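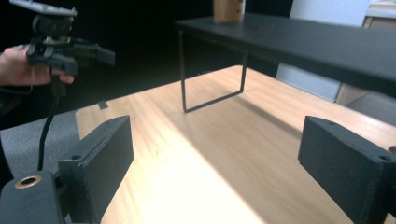

The Night Ferry to Flerkberg

The ferry to Flerkberg leaves on Tuesday at a time printed on the ticket, and then it leaves again, properly, two hours later. My aunt, who had made the crossing often, advised me to treat the first departure as a rehearsal.

I was going over to collect a clock. It had belonged to my grandfather, who left it to me in his will on the condition that I fetched it myself, in March, by sea. He had disliked me in a mild and patient way for most of my life and I suppose this was the last of it.

The only other passenger in the lounge was a man with a goose in a shopping bag. The bag said Mets on the side. The goose had a ticket of its own, which the steward clipped with great seriousness.

"Going over for good?" the man asked me.

"For a clock."

"Ah," he said, and looked at the goose, as if they had discussed people like me.

There was a bar, which sold tea. There was also a menu with 15 sandwiches on it, and I worked my way down the list with the steward until we reached egg, and they had egg. It came with a pickle on a separate plate and a separate bill.

Past midnight the engine stopped. The lights went down to a sort of brown and the sea began making remarks against the hull. The captain came on the loudspeaker to say that we were waiting for Tratstead, and then came on again to explain that Tratstead was a lighthouse and that it was late. I have thought about this a good deal since and I am no nearer to it.

"It's usually the bulb," said the man with the goose.

He offered me 100 crowns for the clock. I said I hadn't got it yet. He said that was why it was only a hundred. We haggled until the engine came back, and by then I had somehow agreed to hold the bag while he went to find a blanket.

The goose and I regarded each other. It was a better listener than my grandfather. I told it about the time he made me wind every clock in the house at Flomunano and then moved them all forward by ten minutes to see whether I would say anything. I hadn't. I was eight, and I simply went about being early until Easter.

We docked at breakfast time. The man walked down the gangway with his blanket over one arm, waved to me warmly and got into a taxi.

I stood on the quay with the bag. A woman from the solicitor's office came towards me, carrying no clock whatsoever, and looked inside it.

"Oh good," she said. "You've met."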